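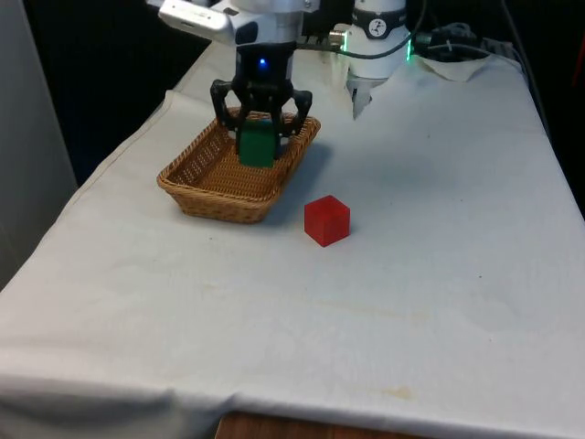
## White tablecloths coming out grey and stiff on bore water

**Charoen Limsakul**
7 April 2023

We wash the table linen for a small function room at Chareonsuk, outside the town supply area. The white tablecloths are 100% cotton, plain weave, no coating. They have gone a dull grey over the past year and feel stiff off the line, worst along the hems. Coloured napkins are also stiff but the colour hides the rest.

Details:

- Water is from a bore, filtered for sediment only. Hardness on the last test was 356 mg/L as calcium carbonate. Iron was below the detection limit.
- Machine is a Vodon front loader. Cotton cycle, 60 degrees. The manual gives 71 litres for the full cycle including rinses.
- Detergent is Illero powder at the dose printed for "normal" soil.
- Spin is set to 600 rpm to keep the creasing down.
- Liquid fabric softener in the last rinse.

I have tried a hotter wash and a second dose of softener. The hotter wash made no difference I could see and the softener seemed to make the cloths less absorbent. I tried chlorine bleach on one cloth and it went slightly yellow, so I stopped there.

Is this mineral build-up, or is the fabric simply worn? And if it is build-up, can it be taken out, or only prevented? A softener for the whole building is not in the budget this year.

---

**greybox_tas**

Vinegar in the rinse. Half a cup where the softener goes. Works for our towels and we are on tank water.

> **Charoen Limsakul:** Thanks. Tank water would have almost no hardness though, so I am not sure the two cases compare.

> **greybox_tas:** Fair enough. Couldn't hurt to try.

---

**linen_and_lime**

It is almost certainly build-up, with some fibre wear underneath that you won't be able to judge until the build-up is gone. Water at 356 mg/L is very hard. At the "normal" dose a good part of the builder in the powder is spent on calcium and magnesium before it does anything for the soil. What's left over can't hold the dirt in suspension, and it settles back onto the cloth along with calcium carbonate. Heat makes the carbonate come out faster, which fits with your hotter wash doing nothing useful.

Softener makes it worse. It is a cationic film that sits on the fibre, and residue sticks to it. Leave it out from now on.

To check before you commit to anything: put a few drops of white vinegar on a stiff section of hem and let it stand. Faint fizzing points to carbonate. No fizzing doesn't rule it out, as the layer is often too thin to show. A better test is to strip one cloth and compare it with an untreated one in daylight.

**Stripping, one cloth or one small load**

1. Wash once at 60 with no detergent and no softener. If you get suds, you have been carrying detergent over from one wash to the next.
2. Dissolve citric acid in a tub of hot water, 10 g per litre. Use plastic or stainless steel. Keep it off galvanised metal.
3. Soak the cloth for one hour, fully under the surface. Turn it halfway through.
4. Rinse twice.
5. Wash at 60 with the full "heavily soiled, hard water" dose of powder.
6. Line dry and compare.

Never use citric acid or vinegar in the same bath as chlorine bleach, or straight after it without rinsing. The mix gives off chlorine gas.

If the cloth improves but is still grey, repeat steps 2 to 5 once. If there is no further change after the second round, what remains is wear or soil that has been set by drying and ironing. An oxygen bleach soak at 40 may lift some of the second kind. I would leave the chlorine alone on cloths with any finish or optical brightener, and the yellowing you saw may have come from that.

**Keeping it from coming back**

- Dose for your hardness band. The hard water column on most powders is well above the normal one.
- Add a water conditioner such as a zeolite or polycarboxylate powder to the main wash. Sodium citrate also works.
- Select the extra rinse.
- Raise the spin. At 600 rpm a lot of rinse water stays in the cotton, and everything dissolved in it stays behind when the cloth dries. Go to 1000 and take the cloths out promptly. The creases iron out.
- Descale the machine itself. If the cloths look like this, the heating element will too.

---

**Provosow**

Agree with most of the above. Two additions.

The stiffness at the hems is normal for the cause described. A folded hem is three layers thick and holds water longest, so more mineral is left there. Hang the cloths by the middle and not by the hem and it evens out a little.

On cost, compare a point-of-use softener on the laundry line only. A small single-tank unit on the cold feed is a different price from one for the whole building, and you keep untreated water for the garden. Check that the Vodon is cold fill only before you plumb it.

---

**Charoen Limsakul**

Ran the strip on one cloth last night. There were suds in the plain wash. After one citric soak it is visibly whiter than the untreated one beside it, and the hem folds properly again. There are 31 cloths to get through, so I will do them in small lots. Machine is cold fill only. Spin is now at 1000 and the softener is off the shelf.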